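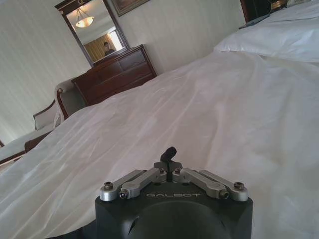
Wrist view over the nearer bed, sheet still creased.

From: Selina Gruber
To: teleop list
Subject: Re: Bed-making demos, wrist camera angle

Fabian Wieser wrote:
> The policy trained on the Denska set reaches for the
> pillow well enough but stalls on the sheet. Is the
> wrist view tilted in all of these? And do we keep
> demos where the mirror shows a person?

Yes to both. The tilt comes from the wrist pose the operator holds over the mattress, and I would leave it alone. Levelling the images in software crops the corners, and in the attached one we would lose part of the pillow.

On the mirror: keep them, but mask the glass before upload. The Plukside script does this if you give it the four corners by hand every 20 images.

The stall is a different matter. White sheet, white pillow, soft folds – there is little for the depth estimate to hold on to. Of the 765 demos so far, 12 were recorded with a slower approach, and the policy fine-tuned on those stalls less. I would like the next batch done at that speed, by remote control only, no hand guiding.

Can you send me the joint logs?

Selina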